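Okay, thread time. I've been promising this since August: what happened when I kept a "done list" for 94 days in place of a to-do list. Grab a coffee, it's a long one (sorry in advance to everyone who muted me after the cold shower thread)

Background for the new folks. I am a chronic list maker. I had lists for work, lists for the house, a list of books about making better lists. By bedtime I'd have crossed off maybe a third of what was on there, and I'd go to sleep feeling like I'd flunked the day. Every day! For years!

My friend Rajitha Talukder watched me do this over dinner once. I was literally adding things to my phone between bites. She asked me what I'd gotten done that day and I could not tell her. Blank. I could recite the seven things I hadn't done, though, in order.

So she told me to write down what I did, after I did it. One line each. That was the whole pitch. She learned it from her old swim coach and she's kept one since college.

I rolled my eyes a little. Sorry, Rajitha. I'd just paid for the Nurmi planner with the goal pyramid on every page and I was not ready to hear that the pyramid was optional.

Anyway, the rules I ended up with:
- write it after, never before
- one line per thing
- small stuff counts
- no stars, no scores, no color coding
- keep it going till you're in bed

"Small stuff counts" is the one people argue with me over, so let me get into it.

First night I wrote "answered the Worberg email," "paid water bill" and then I sat there for ten minutes like, is that it? Is that my whole day? I felt awful. I almost quit on night one.

Then I remembered I'd spent most of the afternoon on the phone with my aunt, who'd had bad news and didn't want to be alone with it. I hadn't thought of it as a thing I did. It wasn't on any list. It had actual value to an actual person and my old system would have marked it as time lost.

So I wrote "talked to Auntie." And I cried a bit! Over a notebook line! It had been a long week.

Week two I got cocky and started writing down everything. Brushed teeth. Found the remote. It got silly fast and also it took forever. Yara Awad, who I trade voice notes with most mornings, told me it sounded like a police report. Fair.

What I settled on: if it took some effort FOR ME, on THAT day, it goes in. Some days a shower is effort. Some days it's just a shower. You know the difference and you don't have to explain it to anybody.

Somebody always asks what app. I tried Plillen for four days. It's fine! It kept sending me a little flame every time I logged something, and I started logging things to get the flame, and I know myself well enough to see where that was headed. Back to paper.

Paper-wise it's a cheap lined notebook from the drugstore. I've spent real money on journals in my life and every one of them has three beautiful pages and then nothing. The ugly one I'm not scared of.

Okay, the messy middle. Around day 40 I missed five nights running. Old me would have called that failing and thrown the notebook in a drawer. This time I skipped a line, wrote the next day's stuff, and moved on. I didn't go back and fill in the gap either. I'd have been making it up.

(When I say 94 days I mean 94 days from start to finish, missed nights included. Before anyone comes for me.)

Then around the two month mark I did something I'd recommend to anybody, which is read the whole thing back in one sitting. I did it on the back steps with my feet in the sun and it took most of an hour.

There were 331 lines in there. THREE HUNDRED AND THIRTY-ONE. I had been walking around telling people I never get anything done.

And I noticed stuff. I noticed 13 of those lines were some version of "helped Ruth with the move," and I'd been calling that whole month a write-off. I noticed I hadn't written one single line about drawing, which I tell everyone is the thing I love most. Ouch. That one sat with me.

So that's what changed, if you want the practical bit. I didn't get more productive. My inbox is still a swamp. But I could see where my days were going, and some of it I was proud of and some of it I wanted to move around.

I started drawing again. Ten minutes, kitchen table, nothing fancy, mostly bad hands and one decent pear. It goes in the notebook every time.

Do I still have a to-do list? Yes, calm down. I'm a grown-up with a dentist. But it's a short one now, three things tops, on a sticky note that goes in the trash at night whether they're done or not. If it matters it'll make it onto tomorrow's.

The trash part was harder for me than the 94 days, by the way. First time I threw one away with two things still on it I fished it back out twice.

A few of your questions from last time:

Nazanin Ranjbar asked if you can do it with kids. She's been trying it with her two at dinner, everybody says one thing they did. Her youngest said "sat" and they all clapped. So, yes.

Ruth Castaño (yes, the Ruth of the move) asked what to do on days when there's really nothing. I had some of those. I wrote "got through it" and closed the notebook. Nobody's grading this.

Someone asked if it works for work stuff too. For me, yes, and it made my yearly review a whole lot less painful. I normally sit there sweating and trying to remember what I did in spring. This year I flipped pages and copied things out. My manager asked if I'd been keeping notes, and I tried to look casual.

Someone else asked morning or night. I do it at 9:30 pm, after the dishes. If I wait till I'm in bed I fall asleep on the pen. I know the rule says keep it going till bed, so if I do something heroic at 10, I get up and add it. Has happened once. It was a spider.

And to the person who said this is just a diary: kind of! But I've never kept a diary longer than a week, and this I can manage, so call it whatever gets you to pick up the pen.

If you want to try it with me, I'm starting a fresh notebook tonight. Start tonight too, and don't wait for the first of the month. Write down one thing you did today that took some effort. Then put the pen down and go watch your show.

Tell me your line in the replies if you feel like it. I read all of them, even when I'm slow to answer. Mine for today is "finished the thread," which I'm counting as two.

Oh, and next up I want to talk about saying no to plans without writing a four paragraph apology text. I have been practicing on the Nalell book club and it is going badly, so give me a couple of weeks.

More threads
The cold shower thread (I lasted 13 days)
Why I quit my 5 am alarm
Asking for help when you're bad at it
One decent pear: drawing again as a beginner
What I learned from cleaning out one drawer

Contact | © All rights reserved | Back to top
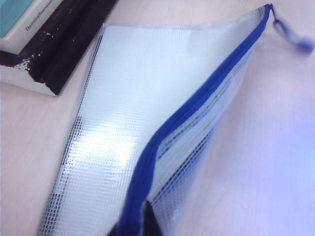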